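Subject: Re: [allotments-list] Water butts, the standpipe and the September shut-off

Sunita Dhillon wrote:

> Morning all,
>
> Can anyone tell me what is happening with the water this year? The sign on the gate says the mains goes off at the end of September, but last year it stayed on well into October and I have leeks and late salad that will want it. I am on the top terrace and it is a long way to carry cans from the stream end.
>
> Also, is it worth linking two butts together, or does it just give you two half-full ones? I have one 200 litre butt on the shed and have been offered a second. The shed roof is small and I don't know if it will ever fill both. And does anyone put anything in the water to stop it going green?
>
> Thanks,
> Sunita

Sunita,

The sign is right. The date was moved forward after the burst on the lower path last winter, when the pipe by the compost bays froze with water still in it. The bill for that came to £690, and I don't think anyone wants to pay it twice. The top terrace is drained first and the standpipe by the main gate is last, so you may find yours dry a day or two before the others. Fill everything you have the week before.

On the butts. Yes, link them. I ran one for four years and was sure the roof was too small for two, and I was wrong. Mine is a six by four shed with a single slope, so not much roof at all. A millimetre of rain on a square metre of roof is a litre, less whatever splashes off or soaks into the felt. A decent wet night fills a good part of a butt. What I had not noticed was how much was running out of the overflow and under the fence while I was at home.

There are two ways to link them. You can join them near the top, so the second one only starts to fill when the first is full, or near the bottom, so both rise and fall together. I have done both. Joined at the top is easier to fit and if one leaks you only lose that one. Joined at the bottom means you can draw the whole lot from one tap, but the two must stand at the same height, and a weeping joint will empty both while you are away. For your terrace, where the ground drops towards the path, I would go for the top.

Things I would do differently:

- Put the stand in first and level it properly. A full 200 litre butt weighs 200 kilos before you count the plastic. Mine went on loose bricks and was leaning by Christmas.
- Raise it enough to get a can under the tap. Measure your own can, with the rose on.
- Cut the hole for the link hose slightly small and file it out to fit. You can't put plastic back.
- Use a length of hose with some slack in it. A tight one pulls the washer sideways when the butts settle.

I bought the Rirkero link kit, which is fine apart from the washers. They are thin and went hard in the second summer. I replaced them with plain rubber tank washers from the plumbing counter at Sivakumar and have not had a drip from them yet. The Jenen tap that came with my first butt is still working, though the lever is stiff in cold weather. 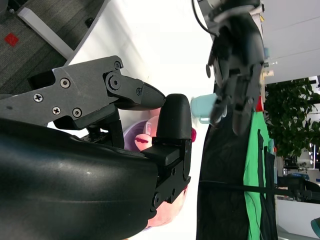

As to the green water, I don't add anything. Algae needs light, so a lid that fits and a dark butt do most of the work. If yours is one of the pale ones, an old blanket or a bit of shade netting round the sunny side helps. I empty mine right out once a year in early spring, tip it over, scrub it with a stiff brush and rinse it. There is always a layer of black sludge from the gutter, and that goes on the compost heap. I keep stored water off seedlings and off the salad leaves themselves and use it at the roots of everything else.

Put a leaf guard in the downpipe too. An old pair of tights over the end works as well as the bought ones if you remember to clear it.

Leeks will be all right without mains water once the nights draw in. The soil up your end holds more than you would think, and mulch will see them through. The late salad is more trouble, and for that I would keep one butt back and not touch it for anything else.

I have a spare Dresurik diverter in the shed, never fitted, which takes the square downpipe. If your gutter is the square sort you are welcome to it. I am on the plot most evenings after six. I also have the 25 mm hole cutter and you can borrow that, but I need it back before the end of the month for the greenhouse gutter.

One more thing for everyone. When the standpipes are drained the taps should be left open. Last year three were shut again afterwards by people trying to be tidy.

Erasto Mwakalinga
Plot 105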